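Bultano push set: README and fault notes

Revision: 2018-03-02
Maintainer: Chanida Kaewsai
Status: usable with exclusions, see "Known fault"

Contents

The Bultano push set holds 2000 logged episodes of a single arm pushing plastic shape blocks across a wooden board. Each episode has a colour video, joint positions, commanded tool positions, and a text file with the operator's notes. The episodes are stored in batches of 100, one folder per batch. Folder names match the batch field in index.csv.

The arm was driven by hand controller throughout. There are no scripted runs in this release.

Known fault: tool height drift

In two batches the logged tool height does not match the real height of the tip above the board. The logged value reads high. The error starts near zero at the first episode of the batch and grows to 10 mm by the last one. Anyone training on tool height, or using it to decide when the tip is in contact, should leave these batches out.

The cause was a loose clamp screw where the tool mounts to its bracket. The tool slid down in the clamp a little with each push. The controller had no way of sensing this, as height is worked out from joint angles and a fixed tool length stored in the config file.

The fault came to light when the tip pressed into the board during a travel move. The arm stopped on its force limit, as it is meant to. The board shifted, one block was thrown to the floor, and the operator hit the emergency stop. There were no injuries. The drift had been present in earlier episodes of the same batch and was missed, because the operators were correcting for it by eye without noticing.

What was changed

The clamp screw was replaced and set with thread locker. A witness mark was painted across the tool and the clamp so that any slip shows.

A touch-off check now runs before every batch. The arm lowers the tip onto a gauge block and compares the reading with the stored height. If the difference is over 2 mm the session will not start. The result is written to check.log in the batch folder. Batches recorded before the change have no check.log, and their tool height was verified afterwards from the video.

The travel height was also raised. Episodes from before and after the change can be told apart by the travel_z field in the batch header.

Recovering the affected batches

We tried to correct the drift with a straight-line fit across each batch. It did not work well. The slip came in steps, mostly after hard pushes, and the fit left errors too large for contact labelling. The raw values are left as recorded. A flag, z_suspect, is set to 1 for every episode in both batches. Video and horizontal positions are not affected.

Board and blocks
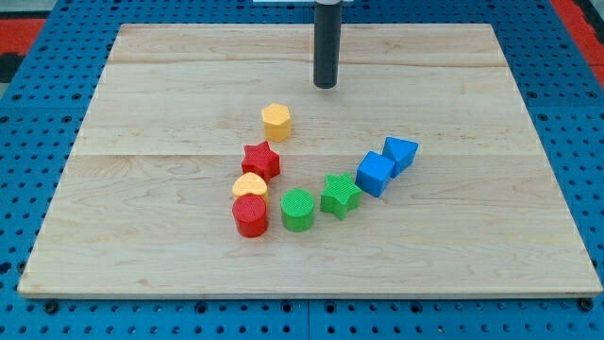

Ruangrit Manipulation Group, Larnby Campus

The board is maple and sits on blue pegboard. The blocks come in yellow, red, green and blue, and the shapes include stars, cylinders and a heart. The sides and tops have a fine texture. When judging tip clearance from video, compare several frames from the same move. A single frame taken from the front is a poor guide to height over bare wood.

Files

index.csv: one row per episode, with batch, z_suspect and outcome
config: stored tool length and controller settings for each batch
notes: operator text, unedited

The loader in the Clunness tools folder skips flagged episodes by default. To include them, set keep_suspect to true.

Reporting problems

Send the batch folder name, the episode number and the time in the video to Chanida Kaewsai. Please do not edit index.csv in place. The next revision is planned for April and will add the touch-off readings to the index.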